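Folding Small Linen on a Covered Table
Project report, Ekcombe campus, textiles and household studies

2. Method

We wanted to know whether the surface under a towel changes how neatly it can be folded. The Ondov guide says to work on a bare, smooth top. The Drurkel notes we were given in class prefer a covered one, as the cloth grips the bottom layer. We used a black surface so the edges of white pieces would be easy to see in the pictures.

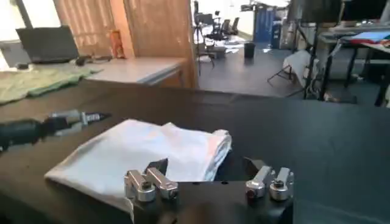 Figure 1. White cloth on the black work surface, folds still loose.

Each fold was scored for edge match and for creases left on the top layer. Over the term we logged 1,743 folds. We threw out 155 where the score sheet was incomplete, which left 1,588 for the results.

The room was an ordinary one with a desk along one side and blinds behind it. Coloured clothing was kept for a separate test

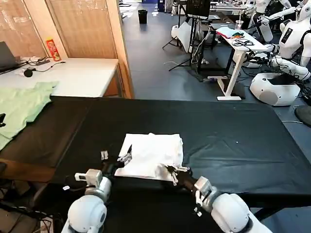 and is not part of the towel results. T-shirts are harder to score – the sleeves do not line up with anything – and we had only 337 usable folds for them by the end of May.

3. Problems

Crumpled edges were the most common fault. Smoothing the towel flat before the first fold helped more than going slowly. Light pieces such as paper slid on the cover and had to be scored on their own sheet, 220 entries in all.
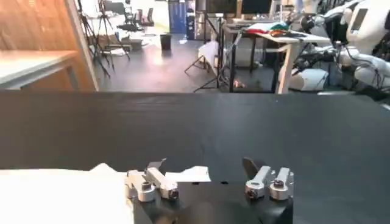

Figure 3. Small sheet of white paper, with white cloth at lower left.

The Lytvynenko scoring sheet has no line for paper, so we added one.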